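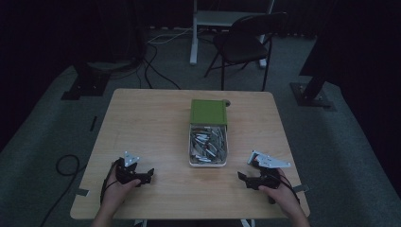 # Über uns

Voso ist eine kleine Sprachschule für Portugiesisch und Deutsch. Wir unterrichten Erwachsene, die für die Arbeit, für die Familie oder einfach aus Interesse eine der beiden Sprachen lernen möchten. Gegründet wurde die Schule von Rosângela Amaral, die vorher an einer Abendschule unterrichtet hat und dort mit der Größe der Gruppen nicht zufrieden war. Bei uns sitzen deshalb höchstens acht Personen in einem Kurs.

## Wie wir unterrichten

Jeder Kurs beginnt mit einem Gespräch von zwanzig Minuten. In diesem Gespräch möchten wir wissen, wofür Sie die Sprache brauchen und wie viel Zeit Sie in der Woche haben. Einen schriftlichen Einstufungstest gibt es nur für die Stufen B2 und C1.

Die Grammatik erklären wir in der Sprache, die gelernt wird, ab der ersten Stunde. Das ist am Anfang anstrengend. Wenn etwas nach der zweiten Erklärung noch unklar ist, wechseln wir kurz in die andere Sprache und danach wieder zurück. Hausaufgaben werden korrigiert und mit einem Kommentar zurückgegeben, auch in den Abendkursen.

Ein Semester kostet 700 Euro und umfasst 80 Unterrichtsstunden zu 45 Minuten. Das Lehrbuch ist im Preis enthalten. Für Firmen wie Cultby und Vultis bieten wir eigene Gruppen an, auf Wunsch auch in den Räumen der Firma.

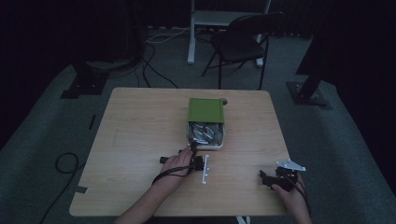

Cleiton Pacheco schreibt uns, er habe nach zwei Semestern zum ersten Mal einen Elternabend ohne Übersetzung verstanden, nur bei den Nebensätzen warte er immer noch zu lange auf das Verb. Über solche Nachrichten freuen wir uns sehr. Das Verb am Ende ist für die meisten unserer Teilnehmer ein Thema bis weit in die Stufe B2, und wir haben dafür im Lauf der Jahre eine eigene Sammlung von Übungen geschrieben.

## Unsere Bibliothek

Im Raum neben dem Sekretariat steht unsere Bibliothek mit bis zu 1273 Titeln, je nachdem, wie viel gerade ausgeliehen ist. Den Grundstock hat uns die Buchhandlung Farías bei ihrer Schließung überlassen, darunter 200 Hörbücher. Ausleihen dürfen alle, die im laufenden Semester eingeschrieben sind. Die Frist beträgt vier Wochen und kann einmal verlängert werden. 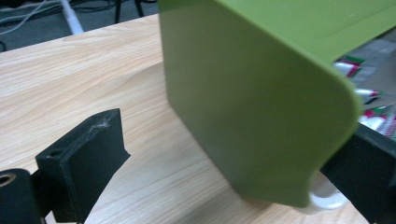 In den Anfängerkursen arbeiten wir viel mit Gegenständen, die man zeigen und anfassen kann. Das Vokabular für Haushalt und Büro bleibt so besser im Gedächtnis als aus einer Liste. Schwieriger sind die zusammengesetzten Adjektive, weil das Portugiesische sie anders bildet. Ein Stück Kunststoff wie dieses ist im Deutschen olivgrün oder limettengrün, und über die Frage, welches der beiden Wörter besser passt, kann eine Gruppe auf A2 schon recht lange sprechen.

## Kontakt und Anmeldung

Das Sekretariat ist vormittags ab 9 Uhr besetzt. Die Anmeldung für die Herbstkurse beginnt im Juni. Eine Probestunde ist kostenlos, wir bitten nur um eine kurze Nachricht vorher, damit in der Gruppe ein Platz frei ist.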